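One cabinet, one key: how a small office in Nidumville got its paper under control

Ansari keeps the books and handles the payroll for small businesses in Nidumville.
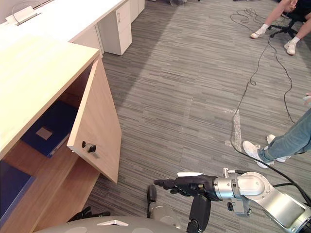

For a long time the office manager could not have told you where the lease was. She knew it was in a binder, and she knew the binder was somewhere in the building. When the landlord called one Friday with a question about the heating, it took her most of the afternoon to find the right page.

"It was under a box of envelopes," she says. "I had moved that box twice that day looking for it."

She has been with the firm for 14 years and has moved offices with it twice. Each move, she says, made the paper worse. Boxes were packed by whoever was free and unpacked by somebody else, and some were never unpacked at all. By the time they settled into the present space, there were binders on windowsills, binders under desks and a stack in the kitchen next to the microwave.

The firm does most of its work on screen now, and she had hoped the paper would go away by itself. It did not. Clients still bring in folders. Some agreements are signed by hand and have to be kept that way. There are insurance papers, old wage records and the instructions for the boiler.

"People hear 'paperless' and they think you can throw the rest out," she says. "You can't. You have less of it, so you forget where it is."

The change started in October, when she asked for one afternoon with the phones switched over to the answering service. Everyone brought whatever they had to the big table. They sorted it into what had to be kept, what could be scanned and shredded, and what belonged to a client and should go back. The last pile was the biggest. She had expected 20 binders in all and ended up with 30, plus loose sheets.

Most of the pages went through the scanner over the next few weeks. She did the shredding herself, a bag at a time, because the machine overheats if you feed it for too long. What remained was a small set of binders that people need to lay hands on, and those went into a wooden cabinet with a lock.

She chose the cabinet over a metal one mainly for the noise. The old filing cabinet had drawers that banged, and the person sitting closest to it used to jump. The wooden one came secondhand from Tarkard, a shop on the edge of town that buys up furniture from offices that are closing. It had a working key, and for her that settled it. She had already turned down two others where the key was missing.

"They always tell you a locksmith can make one," she says. "I have paid for that before. It costs more than the cabinet."

The rules for using it are short. The binders are dark blue, all bought at the same time from Cloltari, the stationery supplier the firm has used for years. Each one gets a label, and the label says what is in the binder in words a new person would understand. Before, they used client codes and initials, and half of those had been made up by people who had since left.

She does not mind if the binders lie flat. She used to insist they stand up in order, like in a library, and she gave up on it. With only a few to a shelf they fell over anyway, and people felt they had been told off for nothing.

"If it's in the cabinet, I'm happy," she says. "I can look at a shelf and read a label. What I can't do is look in every room."

The key was a longer discussion. Some of her colleagues wanted it kept in a desk drawer, and one suggested everybody should have a copy. She settled on leaving it in the lock during working hours. The last person out locks the door and puts the key in the small safe with the petty cash. In the first month it was forgotten several times. She put a note by the light switch, and that helped - for a while she had to keep replacing the note, which kept falling off the wall.

Not everything has worked. She set up a sign-out sheet so that people would write down which binder they had taken. It was filled in for a week and then ignored. She has stopped asking for it. The office is small enough that she can call across the room.

She is also not finished. There are still boxes in the storeroom from the last move, and she has opened only a few of them. One held nothing but old wall calendars. Another had the original papers for a piece of equipment the firm sold years ago. She plans to do one box a month and would like the room back by summer, partly because the bicycles are now parked in the hallway.

Asked what she would tell another office with the same problem, she thinks for a moment and says to buy the cabinet last. Her own first step, years ago, was to order extra shelves, and they filled up with things that should have been thrown away.

The landlord has called once more since then, this time about the windows. She had the lease open before he had finished asking.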